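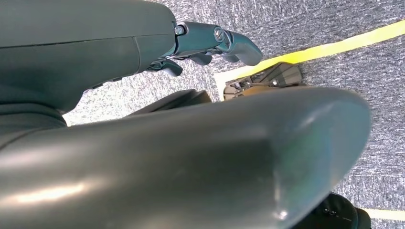
Ikden, July

Looking After Your Wheels – notes for the fourth session
Glenys Heywood, with additions by Đức Lã

Welcome back, everyone, and thank you for the cakes last time, which were gone before I got as far as the kettle. Several of you asked whether I would write up what we say in class as well as saying it, so these notes are fuller than the last lot (Đức would say far too full, but he has added a fair amount himself, so he can share the blame).

We have spent three sessions on tyres, valves and the nuts that hold everything together, and now we come to the part people see first and think about last, the wheel cover. Some of you call it a hubcap and some call it a trim, and I am quite happy with any of those, though I shall try to keep to "cover" in these notes so that we all mean the same thing. Strictly speaking a hubcap is the small one that sits over the middle only. A full cover goes right out to the rim.

Getting down to it

First, a word about the floor. Most of what we do with a cover is done low down, and you will be glad of a bit of carpet. Grey is a good choice for a work area if you ever get to choose, as it shows up a dropped white clip nicely, and a painted surface can be laid face down on clean carpet with much less worry than on concrete. Do run your hand over the pile first. One bit of grit is enough to leave a long scratch, and I have a cover at home with exactly that scratch on it, which I see every time I go out to the car.

If you are working on a drive, an old offcut does very well. Shake it out each time, and keep it for this job and no other. Mine lived in the dog's basket for a while and I was picking hairs out of clips for weeks.

The face of the cover

Start by looking at the cover from the front, with the lights on. Find the hub in the middle and follow each spoke outwards with your thumb. You are feeling for hairline cracks, and they nearly always begin where a spoke joins the rim or where it joins the hub. A crack you can feel but can't see still counts! Mark it with a bit of masking tape and carry on round, so that you finish the whole circle before deciding anything.

The openings between the spokes matter as well. On a moulded cover the edges of those openings collect a brown line of brake dust which can look very like a crack, so wash first and worry afterwards. I use a soft brush and warm water with a little washing-up liquid. Đức prefers the Corkurex wheel soap, and there will be a bottle by the sink for anyone who wants to try it. Whichever you use, rinse twice.

The round cap in the centre may or may not come out. Please don't lever it from the front to find out. Turn the cover over and look for tabs behind it, and if there are none, leave it where it is.

The back, and the clips

Now for the part I really wanted to spend the evening on. A cover is a simple thing from the front and a rather busy one from the inside, and most of the covers you see lying in verges are there on account of one or two tired clips. Go round the inner edge slowly and look at every clip and every tab in turn.

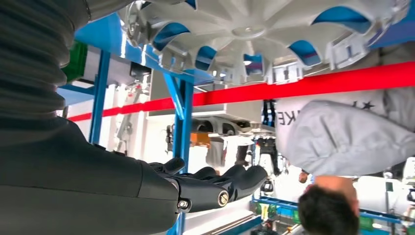

White wheel cover with blue showing between the spokes. Note the small clips and tabs along the inner edge.

A healthy clip springs back when you press it with a fingertip. A tired one moves and stays, or moves very slowly, and an old one may have turned chalky at the base and will go with a snap. Press gently, then. I know some of you have strong hands, and I say this with affection.

On many covers there is also a wire ring that sits behind the clips and pushes them outwards. Check that it is seated all the way round and that the kink in it lines up with the place left for the tyre valve. If you fit the cover with the kink in the wrong position you will be able to get it on, more or less, and then you won't be able to get at the valve, and you will have to take it off again at the petrol station in the rain with somebody waiting behind you.

Đức adds: when you order spare clips, take an old one with you or measure it. He bought a bag of 500 from a man at the Wavell market some years ago, thinking they would see him through to retirement, and nearly 300 of them fitted nothing he has ever owned. The remaining 200 have been very useful and you are welcome to look through the tin.

Putting it back

Line up the valve first. Seat the cover at the valve side with the heel of your hand, then work outwards in both directions, pressing over the clips and never on the spokes. You should feel each one take hold. If the last part refuses, start again from the valve, and please don't reach for the mallet, however rubbery it is.

Check the wheel nuts before the cover goes on, using the figure in your own car's handbook. You covered this in session two, and your notes from then should have it written down.

When you have driven a few miles, stop somewhere safe and try the cover with your fingertips all the way round.

For next time

Bring one cover from home, washed if you can manage it, and write your name inside on masking tape. Do read the chapter on plastics in the Đoàn booklet, at least as far as the section on sunlight. It is drier than I should like but the drawings are lovely.

We start at the usual time on Saturday. The side door sticks, so give it a good push. I am bringing the 400 grade paper for smoothing kerb scuffs, and Đức is bringing the tin.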